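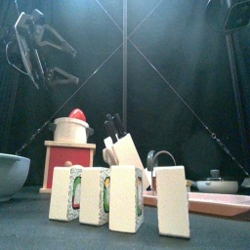 Edge Retention in Kitchen Knives Under Three Storage Methods

Idalina Figueiredo and Sérgio Fonseca
Materials Testing Laboratory, Project Report

1. Background

Kitchen knives lose sharpness through use, but storage also contributes. An edge that slides against wood or touches other utensils can roll or chip before it reaches a cutting board. Advice on the subject is common in cookbooks and retail brochures, and little of it is supported by measurement. This project compared three storage methods under controlled handling: a slotted block, a magnetic strip and an open drawer shared with other utensils.

2. Materials

All knives were the Lamerura utility model with a 14 cm blade, bought new from the same retailer. Six knives were used, two for each storage method. The factory edges varied too much to serve as a baseline, so each knife was reground on the Teixeira bench grinder and finished by hand on a fine stone. Edges were checked under the microscope for burrs before testing started.

3. Method

Each knife was removed from storage and returned to it 85 times per session. The knives did no cutting between measurements, so any change in the edge could be assigned to storage and handling. Sessions were held on Wednesday afternoons in October, with both authors alternating to limit the effect of individual handling habits.

Sharpness was measured as the force needed to sever a test filament held under constant tension. Readings were taken at the heel, the middle and the tip – the three positions were recorded separately and not averaged. The filament came from a single spool.

4. Results

Knives kept on the magnetic strip showed no change beyond the repeatability of the gauge. Knives kept in the block needed slightly more force at the tip, while the heel and middle readings were unchanged. Both drawer knives dulled along the full edge, and one had a visible chip near the middle by the final session.

5. Discussion

The tip wear in the block group is consistent with contact against the slot floor during insertion. When the blade is inserted spine down, this contact should be reduced, but that variant was not tested. The drawer result was expected. Its size depends heavily on what else is in the drawer, and our selection of utensils was arbitrary.

The main limitation is the sample size. With 2 knives per group, differences between individual blades cannot be separated from the effect of storage. The gauge also drifted during one session and had to be zeroed again – those readings were discarded and the session repeated.

6. Further Work

A second series should include spine-down insertion and a blade guard for drawer storage. Harder steels should also be tested, as they may chip where the Lamerura blades rolled.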